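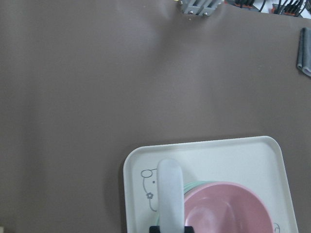 Search this site Go

Filed under: Kitchen Know-How, Cleaning & Care

Keeping a Kitchen Table Fit to Cook On

Our kitchen in Borngate came with one short run of counter, most of it taken up by the stove, so for as long as we have lived here the table has done the work of three counters. Bread gets kneaded on it, beans get snapped on it, school projects get glued on it (more on glue in a minute), and then everybody wants to sit down and eat at it. I get more letters about tables than about ovens, so I thought I would put all my table habits in one place and be done with it.

The cover

I used a cotton cloth for years and spent half my life washing it. If you do real prep on your table, get a wipe-clean cover, the kind sold by the yard off a roll, and get the matte kind if you can. Shiny ones show every smear under the lamp. Ours is from Stalla and we paid 20 dollars for it, and it has outlasted two sets of chairs.

A new cover arrives folded and the creases will drive you mad. Don't iron it! Lay it out on a warm afternoon, put a bath towel over the worst of the folds, and set a hair dryer on low for a minute or so in each spot, moving it all the time. Then smooth it flat with your forearm and leave a few heavy cookbooks on it overnight. A faint line or two may stay behind, and you will stop noticing by the end of the month.

Wiping down

A squirt of dish soap in a bowl of warm water, a soft cloth well wrung out, and a second cloth with plain water afterward. That is the whole routine, and I do it after breakfast and again at 9 in the evening when the kitchen is finally mine. The second cloth matters more than the first - soap left to dry is what makes a cover feel tacky, and then people reach for stronger soap and make it worse.

For the things soap won't shift:

Turmeric and curry. Baking soda and water mixed to a paste, left on for 60 minutes, then wiped off gently. Sunlight from the window helps too, over a few days.

School glue. Let it dry completely and roll it off with your thumb. Wet glue only spreads.

Candle wax. A bag of frozen peas on top until it turns brittle, then lift it with the edge of an old library card.

Ballpoint. A dab of rubbing alcohol on a cotton ball, but try it on a corner that hangs down first, as it can take the color off some covers.

Giving everything a spot

The other half of a good kitchen table is knowing where things go while you work. I was hopeless at this and used to chop in whatever gap was left. Now I start with the board and fit the rest around it, with anything cold or drippy kept well away from paper, flour and the mail.

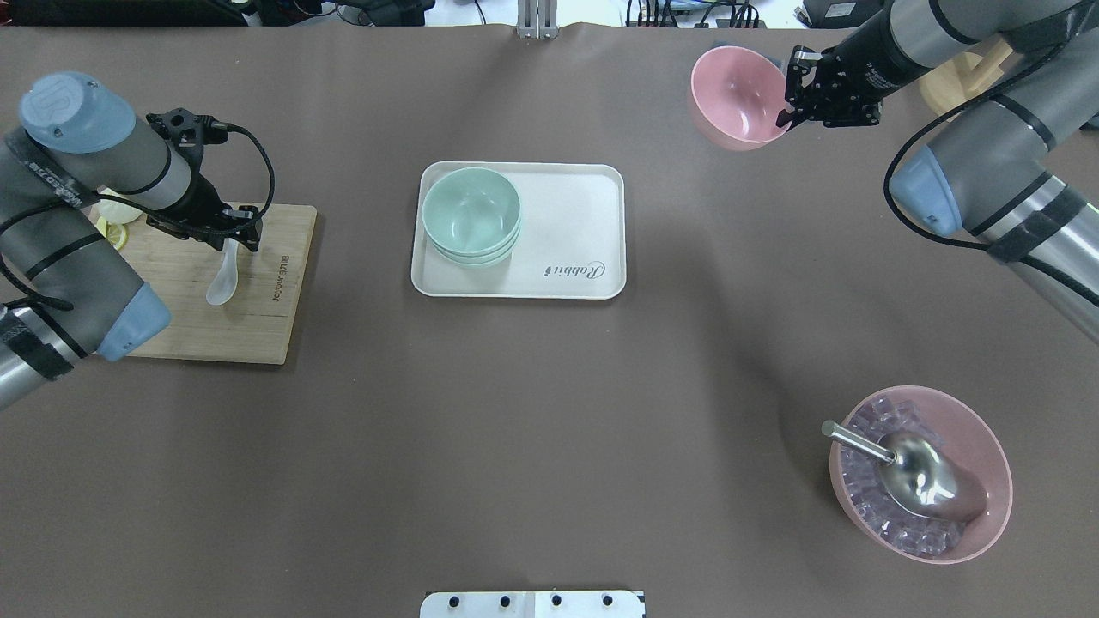 Cutting board, spoon and a bowl of ice, all out on the table.

If your board slides, wet a paper towel, wring it hard and lay it flat underneath. I know there are rubber mats for this, and Groltedora makes a perfectly nice one, but mine lives in a drawer under the other perfectly nice things I never reach for.

Bamboo boards want a little looking after. Wash them by hand, both sides, even if you only used one, or they will start to cup. Stand them on edge to dry with air moving past both faces. Once a month I rub mine with food-grade mineral oil, let it soak in while I watch something silly on television, and wipe off whatever is left. Please don't use olive oil, which goes sour and smells like an old cupboard.

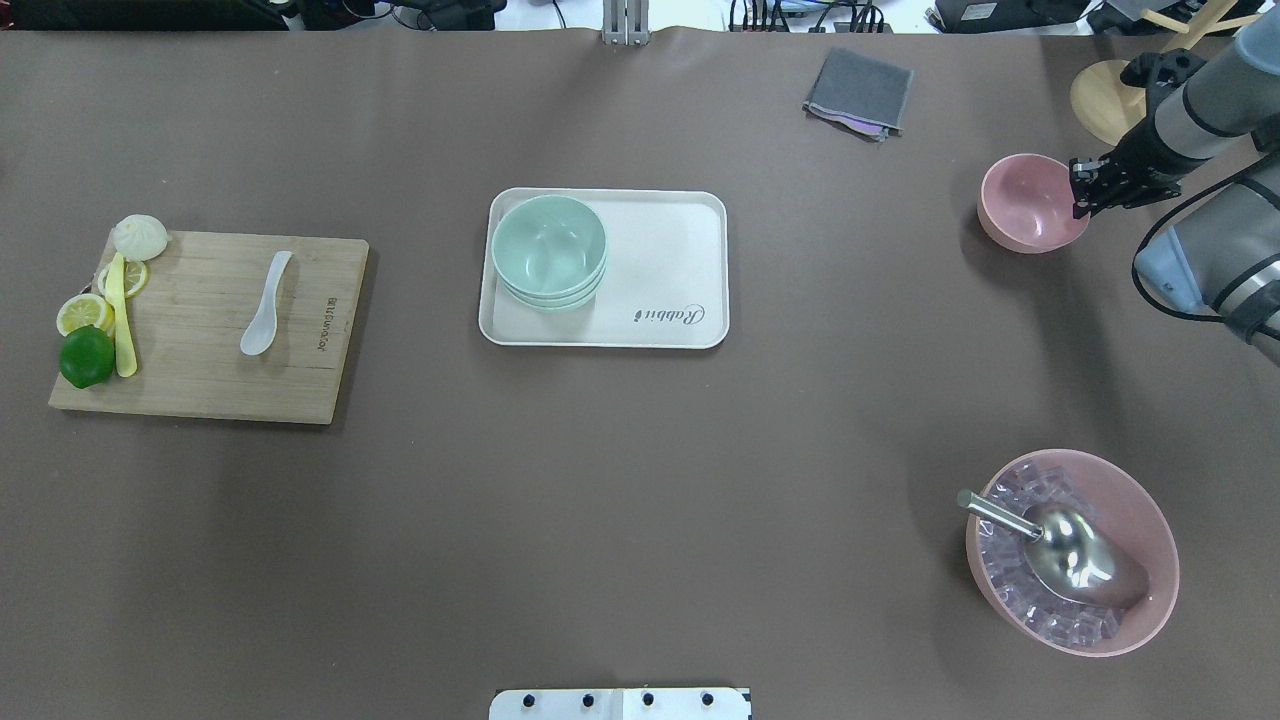 Onion and garlic smells come out with coarse salt and half a lemon. Sprinkle the salt, scrub with the cut side, let it sit five minutes and rinse. Lime works too if that is what you have rolling around the fruit bowl. Do wipe up citrus juice from the table itself, though, especially bare wood or stone, as it can leave a dull patch that no amount of polish will hide.

Trays are your friend

A tray with a lip is the best thing I ever added to our table. Bowls go on the tray, the tray goes to the sink, and there is one trip instead of five. It catches crumbs and it saves the cover from rings. When I need the table cleared in a hurry for supper, I lift the tray onto the top of the washing machine and deal with it later.

Under a hot pan, of course, you want a proper trivet. Wipe-clean covers will mark or even stick if you set a casserole straight down on them, and I have the ghost of a Dutch oven on our old one to prove it. A folded dish towel is fine for a mug but not for anything out of the oven. I keep two cork trivets from Mishra hanging on a nail by the table so there is no hunting around with a hot dish in my hands.

If you have a stain I haven't covered, write in and tell me what it is and how long it has been there. The beet juice question will get a page of its own in February.

Last updated: February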